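Trying Out the Raltlow Kitchen Sim Kit
Final project report, intro robotics elective

What I picked

For my project I tested Raltlow, a simulation kit from Zovine that lets you practice pick-and-place with a pretend robot arm in a pretend kitchen. Our lab can't afford a second real arm, so I was pretty excited to try it! The student license gave me 144 hours, and I started in April.

Getting going

Setup took me 3 evenings (mostly fighting with drivers, ugh). After that I loaded the marble counter layout and switched to the wrist view, where you look out over the gripper fingers at the big red bowl and the paper towels.

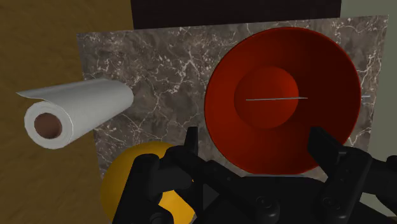
I drove everything by keyboard at first and I was terrible at it. Depth is really hard to judge from the wrist, so I kept flipping to the outside view, which shows the arm hanging over the whole crowded counter, pitcher and bread and horse figurine included. I logged 2,000 short attempts that way, and my steering got a lot smoother once I slowed the arm down. 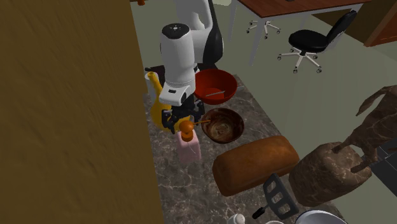

What I'd change

The manual skips camera setup completely, and the Walus add-on crashed on me 4 times. I'd still use the kit again next semester, probably with a real joystick.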